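Household Energy and Habits
Week 6 handout: The plug on the wall

Bring this to the tutorial in May along with your own outlet survey. If you did the survey at somebody else's place, write that at the top.

Last week we went through the Gimdale leaflet, which tells householders that pulling plugs is "the simplest saving in the home". I asked you to read it with a pencil in hand. Most of you underlined the savings figure and few of you underlined the footnote, where the leaflet admits that the number comes from households that agreed to be watched. People who are being watched unplug things. I would like to see what the same homes did a season later, and the leaflet doesn't say.

The second claim is about placement. Gimdale says a power strip mounted on the wall gets switched off more often than one lying on the floor. It sounds right, and I have repeated it myself in this room, but the support for it is thin. The Narkik survey had 537 replies, all from people filling in their own forms, and it asked where the strip was and how often it was switched off in the same question. Treat it as a hint.
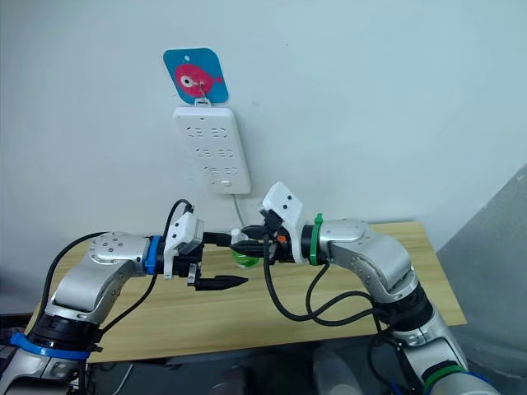

Fig. 2. Wall-mounted strip above a table: six sockets, switch at the lower end.

Look at the strip first. It is fixed upright with the sockets in three rows of two, and the switch is at the bottom, the end nearest the tabletop. Good for reach, at least for a person sitting there. Whether anyone would use it is another matter – one switch at the end of a strip is only handy if everything on the strip can go off together. Put a modem on it and the switch will be left alone.

Then the plug. A bulky plug can crowd the socket beside it, and paired rows don't always leave much room. Six sockets on paper may be four in practice. When you do your survey, count the sockets you can really get a plug into.

Some arithmetic, for those who like it. A device drawing 2 watts on standby, left for 900 hours, uses 1.8 kilowatt hours. Multiply by whatever your bill charges and decide if it was worth crawling behind the couch. The Farina worksheet skips this step and goes straight to a yearly total, so do it by hand first.

For the tutorial:
Draw your own strip and mark which sockets are in use.
Note where the switch is and when it was last touched. Guesses are fine if labelled as guesses.
Find one claim in the Gimdale leaflet you would not repeat to a neighbour, and say why.

The write-up is marked out of 70. Late ones go through the Judska page as usual.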